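Ruddock (student project)

Ruddock is a student robotics project of the Gireo technical school, started in April by Iraklis Kokkinos, a teacher of automation. Its subject is household tidying, mainly the sorting and throwing away of used packaging. The group has 30 members, who work in pairs with hand-held grippers.

Work in kitchens
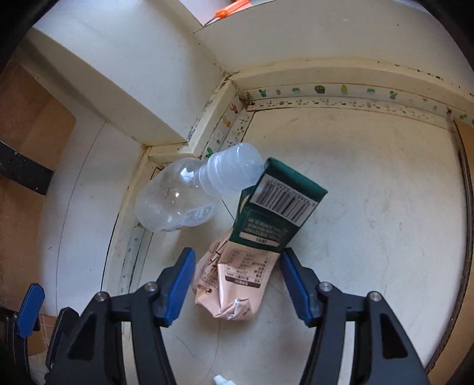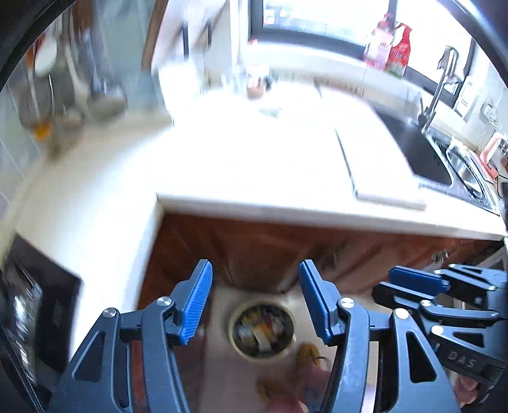

Hand-held grippers with blue pads: at a crushed drink carton (first) and over a kitchen bin (second).

Each member records 89 short tasks per term. Cartons and bottles are treated as separate classes - a rule introduced by Pacita Estrella, who leads the data group.

Related projects

The school also runs Drendik, a club for younger pupils, which meets in the same workshop.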